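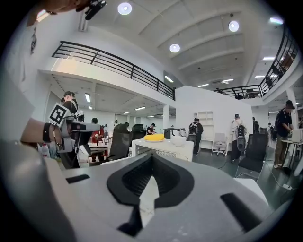
Home Notes Rooms Archive Contact

The Hall at Skirnwood: Notes After the First Month of Use

Last updated: May

Readers of these pages will be aware that I have held responsibility for the interior arrangements at Skirnwood for two years, and that the greater part of that time was given to the main hall. The hall is now in daily use. Several correspondents have asked for an account of how it was fitted out and how it has performed, and I set this down in my own name. It should not be read as a statement by the management.

The room is large and bright, and industrial in character. We did not wish to disguise this. The walls are white and so is the ribbed ceiling. An earlier proposal, prepared by Intan Osman, would have lowered the ceiling over the central part of the floor and concealed the ribs behind panels. The proposal was well drawn and would have made the room warmer in winter. It would also have brought the new ceiling uncomfortably close to the upper level, and it was set aside. Ms Osman has since told me that she prefers the room as it stands, although she maintains her view on the heating.

Lighting

The lighting consists of round recessed fittings in the upper ceiling and linear fluorescent fittings elsewhere, including one on the wall beneath the central mezzanine and another beneath the balcony on the left as one faces the partition. The two kinds of fitting were installed at different times and are controlled from separate switches. I had expected complaints on this point, and have received only one.

The specification called for 400 lux at table height. Faizal Khoo took the readings with a borrowed meter on two evenings, and the open floor met the figure comfortably. The area under the left balcony did not do so on the first evening. The diffuser on that fitting was removed, washed and replaced, and the second reading was satisfactory. I record this because an additional fitting had already been priced, and the order could be withdrawn. It is now my practice to have diffusers washed before any reading is taken.

The white finish assists considerably. It also shows every mark. The lower walls have been wiped down each week since opening, and a tin of the wall paint is kept on the premises with the name of the shade written on the lid in large letters. The previous tin had its name on a paper label, which came off, and matching the colour afterwards took most of an afternoon and an amount of goodwill from the paint shop.

The mezzanine

The upper level runs round the hall and is guarded by black metal railings. On the left the bars are horizontal. On the right the railing follows the curve of the upper floor, with a white square column standing beneath it. Visitors tend to comment on the curve. I would draw attention also to the colour, which was a matter of some debate. White railings were considered, and a short length was primed to allow a comparison. From the ground the white length was hard to pick out against the wall behind it, and Adanech Kahsay observed that a person carrying a box along the upper level ought to be able to see the rail without looking for it. The primed length was repainted black the following week.

Horizontal bars gather dust on their upper faces. The cleaning sheet issued in the first week made no mention of them. It has been amended, and the railings are now wiped from the upper floor with a damp cloth, working away from the stairs. Users are asked not to hang coats or bags on them. This request has been observed less well than I should like, and additional coat hooks have been put up near the entrance.

The column has given no trouble whatever. It was at one time to have carried a noticeboard. I asked that it be left plain, and the noticeboard was placed by the door, where it is read.

The partition and the shelving

The tall white partition wall in the centre of the room was the item over which we disagreed most. I-hsuan Kwan argued for a clear floor from end to end. I argued that a room of this size requires something in the middle to which people may attach themselves, and that without it every group would drift to the walls. The partition was built. Ms Kwan has been gracious about it, and has pointed out, fairly, that it makes the far side harder to supervise.

In front of the partition stands a white open shelving unit. Three suppliers were asked to quote. Moster offered a closed cupboard with sliding doors, and Kover an open unit with no back or doors. Araújo quoted for both and was the slowest to deliver. We took the open unit from Kover. My reasoning was that a closed cupboard in a shared hall fills with things that have no owner, and that such things are found only when the cupboard is full. With open shelves the accumulation is at least in view, and may be dealt with on the day.

The rules for the shelving have been revised once. The present rules are as follows.

Items in use during the day may be placed on any shelf within reach.
Heavy items go on the bottom shelf.
Nothing is to be stored on the top.
Shelves are cleared at the end of the afternoon, and anything remaining is taken to the office.
Food is not to be left on the unit at any time.

The fourth rule was the addition. In the first fortnight the office received two umbrellas, a single glove, a quantity of cable ties and a very good flask. The flask has been claimed. The cable ties have been absorbed into general stock.

The floor in use

The hall was designed with a busy floor in mind, and it is at its best when many people are spread across it. It is less successful when a large group gathers in one place, as voices carry upward and return from the ceiling ribs. The highest attendance so far was 173, on an afternoon when a talk was given from in front of the partition. Those standing under the left balcony reported that they could hear the speaker well. Those on the open floor to the right could not, and a number of them went up to the mezzanine, where matters were somewhat better. Amirul Wuisan has proposed felt panels for the rear wall, to be fixed above head height. Samples have been requested in white and in a pale grey. I favour the white, and expect to be overruled.

Circulation has been satisfactory. People enter, pass to one side or the other of the partition, and settle. It had been suggested that arrows be marked on the floor. I have resisted this, and in the first month saw no occasion on which arrows would have helped. The one point of congestion is the foot of the stairs, where people stop to talk. A bench has been moved from that position to the other side of the room, and the talking has partly moved with it.

Matters outstanding

The right-hand fluorescent fittings are to be cleaned in the same manner as the one beneath the balcony. The wall behind the coat hooks requires a second coat. The door to the upper level closes too quickly and has been reported. Mr Khoo retains the light meter until the end of May, and any reader connected with the hall who wishes to have a reading taken at a particular table should apply to him before it is returned.

Previous Next Back to Rooms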